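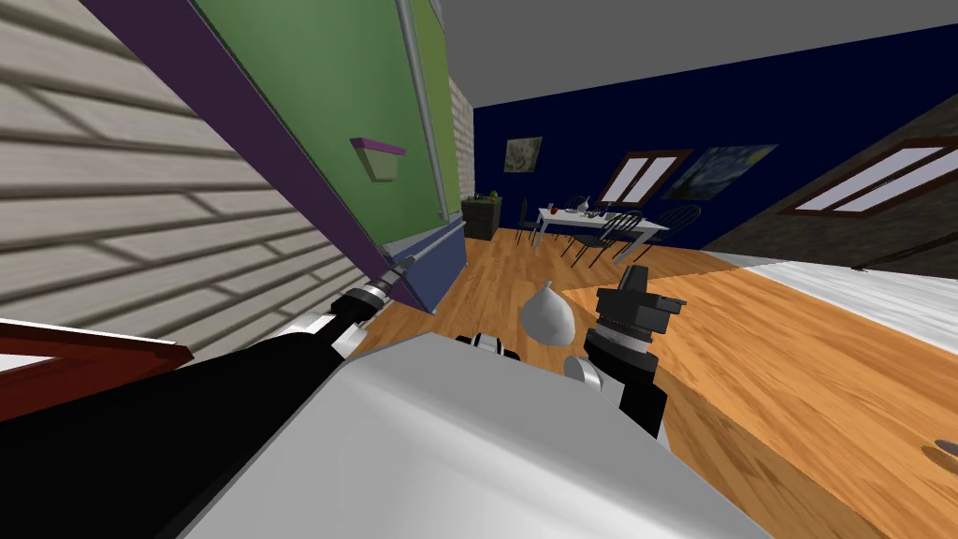
FOR IMMEDIATE RELEASE

6 Jul 2020

Pollon Ferries Sets Aside Its Quietest Evening Crossing for Couples With Something to Celebrate

RUKGATE — Pollon Ferries is delighted to announce the Anniversary Crossing, a new evening sailing from Rukgate to Millska Island for couples marking an engagement, a wedding anniversary, a vow renewal, or simply a date they have been meaning to go on for a good long while. The first sailing leaves Rukgate in October, and reservations open today through the company's website and at the ticket window on Thomas Street.

Anyone who has worked a ferry deck for a few seasons will tell you that people get sentimental out on the water. Over the years our crews have been asked to hide rings in the galley, to hold bouquets behind the life jacket locker, to play a certain song over the loudspeaker just as the lighthouse comes into view, and once to bring a very large and very patient dog up the crew stairs so that he could be there for the big moment. We have always been happy to help when we could, and it seemed about time to give these occasions an evening of their own.

The idea began with our passengers. Last winter we put a small card on every table in the lounge asking people to share a memory of something special that had happened to them on board, and 553 of those cards came back filled in. Some were only a line or two long. Others ran onto the back and then onto a napkin. We heard from a couple who met in the coffee line during a fog delay, and from a pair of retired teachers who have made the same crossing on the same day every year for 40 years and who would like it known that the chowder used to be thicker. (We have passed this along to the galley.)

The Anniversary Crossing will carry far fewer passengers than our regular sailings, so there will be plenty of room at the rail. The forward lounge will be set with small tables, the overhead lights will be turned down once we clear the harbor, and a local trio will play on the way out and again on the way home. Supper is included in the fare and will be served after we pass the lighthouse. Couples are welcome to bring their children, their parents, or a few friends, although we do ask that larger parties call ahead so we can seat everyone together.

For passengers planning a proposal, the company has put together a short request form that can be filled out at the time of booking. It asks where on the boat you would like to be, whether you would like an announcement made afterward, and whether the crew should keep well out of the way. Please do fill in that last part — some people love a round of applause and some would much prefer a quiet corner by the stern, and we want to get it right for you. Signs, flowers, and cakes can be dropped off at the Thomas Street window up to 2 hours before departure. Candles and confetti can't be brought aboard, but we have found that paper streamers do nicely indoors.

Passengers who filled in one of last winter's cards will be offered the first seats. Letters have gone out to everyone who left an address, and if you sent in a card and have moved since then, please stop by the window or give us a call. A selection of the cards will also be on display in the Rukgate waiting room through the fall, with the writers' permission, and we hope you will come a little early one evening and read a few of them. The one about the borrowed raincoat is especially good.

Sailings depend on the weather, as everything does around here in the fall. If a crossing has to be called off, passengers may choose another evening or have their fare returned in full.

About Pollon Ferries

Pollon Ferries runs daily passenger service between Rukgate and Millska Island, carrying commuters, students, visitors, groceries, mail, and the occasional wedding cake. The company carries 2,000 passengers on a busy summer day and sails all year round.

Media contact

Pollon Ferries Press Office, Thomas Street, Rukgate. Reporters who would like to join the first sailing are asked to get in touch with the press office before the end of September, as space on board is limited.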